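Boserden Work Table, Long Version: Review After a Winter of Use

I bought the Boserden table to replace two smaller tables I had pushed together for years. The gap between them collected crumbs, pencil shavings and the occasional screw, and the heights never quite matched. I wanted one flat top, made of wood, that I could use for paperwork, small repairs and sometimes dinner. I paid full price for it and have used it every day since early fall.

The long version is 55 inches from end to end. Boserden also sells a shorter one with the same legs, and a friend of my brother's has that one, so I had a chance to lean on it before ordering. Delivery added $100 to the price in my area. That seemed high until the box arrived. It weighs 80 pounds according to the label, and the driver and I had to rest on the landing.

Assembly

The top comes finished in one piece, with threaded inserts already set into the underside. Each leg bolts to a metal plate, and each plate bolts to the top. A crosspiece runs between the back legs. There is an Allen key in the bag, but it is short and digs into your hand, and I gave up on it after the first leg and used a ratchet.

The instructions are drawings only. They are clear enough except for the crosspiece, where the drawing shows the bolts going in from the outside and the holes are made for them to go in from the inside. I wrote to the company and got an answer the next morning saying the drawing was out of date. The corrected sheet is on their site. It would be better if it were in the box.

Leave all the bolts loose until the table is standing. I tightened the first two legs while it was upside down and then couldn't get the crosspiece to line up. With that mistake included, the job took me an evening. Flipping the table over takes two people, and I would clear the room first.

The finish

The top has an oil finish in a warm brown. You can feel the grain a little when you run your hand across it, and it doesn't have the plastic feel of the lacquered table I had before. It doesn't throw back much glare from my ceiling light, which matters when I am reading small print.
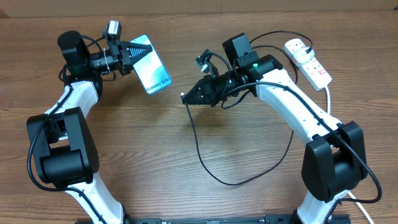 Oil does need looking after. Boserden sells its own bottle of maintenance oil and suggests a coat twice a year. I did the first coat in February with a different product, Moseck hardwax oil, which I already had in the garage, and it took well. The color went slightly darker for a week and then settled. I rubbed it on with a cotton rag, waited, wiped off the extra and left the table alone overnight. If you do the same, try it on the underside first and spread the rags flat outdoors to dry before you throw them out. Oily rags in a heap can catch fire by themselves.

Water is fine if you wipe it up. A sweating glass left through a long phone call gave me a pale ring, and the ring was gone after the oiling. Coffee left a faint mark near the front edge that is still there. Turmeric is worse. I would not serve curry on this table without a cloth, and I have stopped trying.

Scratches show up lighter than the wood around them. I have one long one from dragging a clamp, which was my own fault. A light sanding with the grain and a dab of oil took care of most of it. You can't do that with a thin printed surface, and for me it is the main argument for buying a wood top at all.

Stability

On a level floor it is steady. I can write at one end while someone else erases at the other, and I don't feel it much. Side to side it is very stiff. Front to back there is a bit more give, mainly when I lean on the front edge to saw or file something. The bolts loosened over the first month. I went around them all once with the ratchet and they have held since.

The feet have leveling screws with felt pads. The screws are good. The pads are not – one came off within days, and I replaced the lot with rubber ones from the hardware store.

Size and daily use

The depth is right for me. I can keep a lamp and a stack of mail at the back and still have working room in front. The edges are rounded over slightly, so they don't press into your forearms. There is no drawer, and nothing is drilled for cables. I thought about boring a hole at the back for cords and decided against it. For now the cords go over the edge to a power strip I screwed to the crosspiece, and it works well enough.

The height suits an ordinary kitchen chair. With the taller office chair I use in the afternoon, the armrests hit the underside by a hair, so I leave it pulled out a little. Measure yours before you buy.

I looked at two others before choosing. The Warar trestle table costs less and folds, and if you need to put your table away it is the better choice, but the top flexed when I pressed on the middle. The Zepeda desk was nicer looking, with a drawer, and too shallow for anything except a laptop.

What I would change

A correct instruction sheet, better pads, and a small bottle of oil in the box. For the price, the oil should be included. I would also like a choice of leg heights, which the company says it is considering.

I would buy it again. Anyone who wants a surface they never have to think about should look elsewhere, and anyone who doesn't mind a rag and a bit of oil twice a year will probably be happy. I give it 4 out of 5.

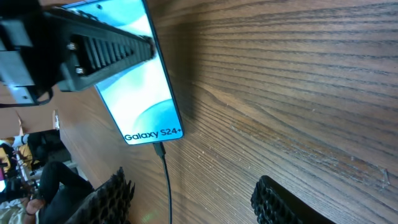

Braulio Lozano wrote that he has had the shorter version for two years and that the front-to-back movement can be cured. He added a second crosspiece between the front legs, set high enough to clear his knees, and says the table no longer moves when he planes on it. He also disagrees about the oil. In his view the company's own bottle dries faster and smells less, and he puts on a third coat each year along the front edge, where his sleeves wear it down.

I haven't used their oil, so I can't compare. The second crosspiece is a good idea, and I plan to try it when the weather is warm enough to cut wood in the garage. Braulio, if you still have the length you used, please post it.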